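Lovgate Print Services: Garment Printing FAQ
Last updated May 29, 2018
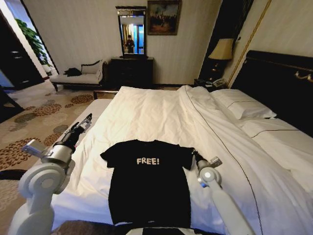
What artwork do you need for a one-color print?
Send vector artwork with all type converted to outlines. If you only have a bitmap, it must be at final print size. Lettering on a dark garment needs heavier strokes than the same lettering on white paper, and bold capitals such as the off-white FREE! on the black T-shirt hold up well for that reason. Thin serifs tend to fill in. State the ink color by number on the order form; "cream" and "natural" are not accepted as color names.

Where is the print placed?
Chest prints are centered left to right and set slightly above the middle of the garment unless you give a measurement. Measurements are taken from the bottom of the collar seam to the top of the artwork.

Why is there a base layer on dark shirts?
Light ink over dark cotton lets the fabric color through. We print a base, flash it, then print the top color. The base counts as one screen and is billed as one.

What is the minimum order?
50 pieces per design. Sizes can be mixed within a design. Changing the garment color is allowed if the ink color stays the same.

I ordered 2,000 shirts and received 1,997. Is this an error?
No. Misprints are pulled during inspection and are not replaced on runs of 600 or more. You are invoiced for the quantity shipped.

Can I supply my own garments?
Yes, if they are unwashed and sorted by size. Fabric softener interferes with ink adhesion. Garments with a water-repellent finish are refused.

How should printed shirts be washed?
Inside out, cold, with ordinary detergent. Tumble dry low or hang. Do not iron directly on the print.

Do you keep the screens?
Screens are reclaimed after the job ships. Films are kept on file, and a reorder from existing film carries a screen charge but no art charge. Films made by Stidex before the transfer of accounts are held at the Nistus building; quote the old job number when you reorder.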